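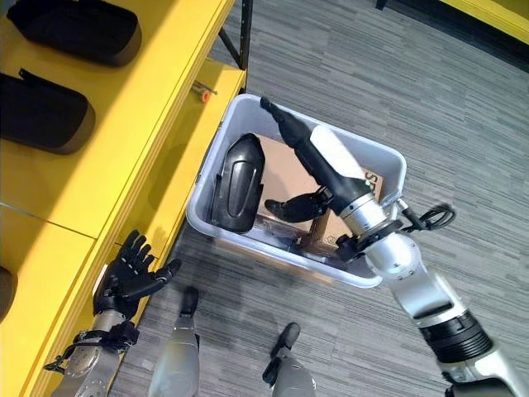
Unit 11 stopped at the tote with its right hand curled down and did not open it again.

Mounir Badawi read the line on the terminal twice. Grip force was holding at 40 percent. The release command had gone out, the hand had acknowledged it, and the fingers had not moved. The arm then waited, as it was built to do, for the fingers to report open.

He pressed the stop on the Garnari side of the aisle and walked in.

"Same one?" Căpraru asked over the radio.

"Same one. Wrist connector, I think."

"You thought that in January."

"In January I wasn't allowed to open it."

The maintenance rule at Masbridge was that a hand could be replaced but not repaired on site. Hands went back to Jurodside in a sealed crate, and a different hand came back. The report attached to the last one had said no fault found. That hand had been tested on a bench for 1000 cycles with the wrist held straight. On the floor, the wrist was bent down into a bin for most of the shift.

Badawi put on his gloves, locked out the battery, and held the forearm with his left hand. With his right he bent the wrist down slowly and watched the meter. The reading was steady until the joint was near the end of its travel. Then it dropped to nothing. He straightened the wrist and the reading came back. He did this four times and wrote down the angle each time.

"It loses the signal wire when it reaches down," he said. "Acknowledge is on the other pair, so it keeps saying yes."

Căpraru was quiet for a moment. "How many units have that harness?"

"All of them past serial 400."

"Do you want me to stop the line?"

Badawi looked down the aisle. Two other units were working farther along, arms in their bins to the elbow. A packer was standing next to the nearer one, waiting to take a case from it.

"Yes," he said. "Get her to step back first."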